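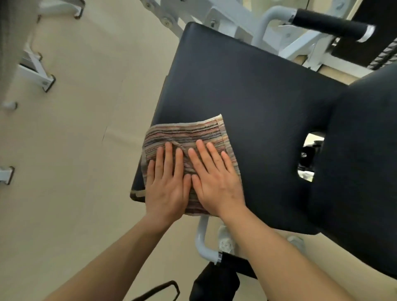 Section 2. Trying the camera mount before you connect a gripper

I always get the Vitine head camera sorted out first, and I'd really push you to do the same. It's tempting to bolt on the Plorimard gripper and start playing (I did, and lost an evening to it). What you want from the camera is both hands and the whole cloth in view, even when you're leaning in close. A striped towel pressed flat on a dark pad is a great test - the stripes show up any blur right away, and you can check that all your fingers are in there too.

1. Put the mount on and tighten the band until it stops sliding when you nod.
2. Plug the cable into the Drurnden controller and leave plenty of slack. You'll be bending more than you think!
3. Press record, then smooth the cloth out with both palms.
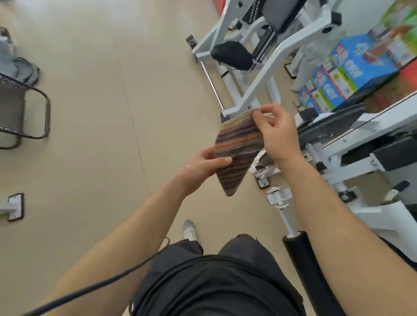

4. Pick the cloth up by one edge and tilt it toward you, nice and slow.
5. Play the clip back. If your hands drop out at the bottom, tip the camera down 2 clicks and go again.

Note: my best clip so far ran to 3,612 frames and only 623 of them were any use for comparing grippers, so don't fret over a messy first try.
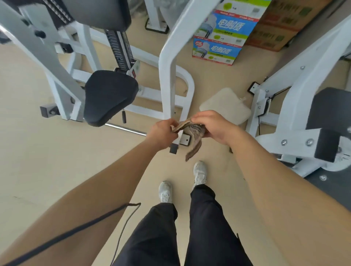 6. Bunch the cloth up and let a fold hang. Soft, floppy shapes are where the two-finger Plorimard and the wider Dumitrescu gripper really part ways, so get a good clean take of this one.
7. Save up to 18 clips per folder. Mogens Holst talked me into that limit and I've stuck with it.

Caution: switch the controller off before you swap grippers. The Dumitrescu closes by itself at power-up, and it pinches - I still have the mark on my thumb.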